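Home Threads Projects About

Bisach bench, thread 1/5
Okay, robot people, we had a proper fault tonight and I am so happy we found it!! Two arms, one green bottle, one stick down the neck. Arm A holds up top, arm B comes in low.

2/5
Around run 16 arm A started squeezing way past its limit. No alarm, no stop, just a sad creaking noise from the plastic. I hit the e-stop.
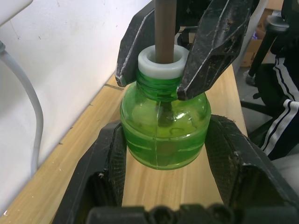
Top arm on the neck, lower fingers still open.

3/5
The cause: our force cap was set to 400 in one config file and 19 in the other. The arm loads whichever it finds first. Ugh. Beautiful, though.

4/5
Fix is in the Zoltemness repo. One file now, and it won't start without a cap. If you run 2 arms, go check yours!

5/5
Next up is the lower grip, same bottle. Hands stay off the table till the cap test passes.

Last updated in March
Contact | © Bisach | Back to top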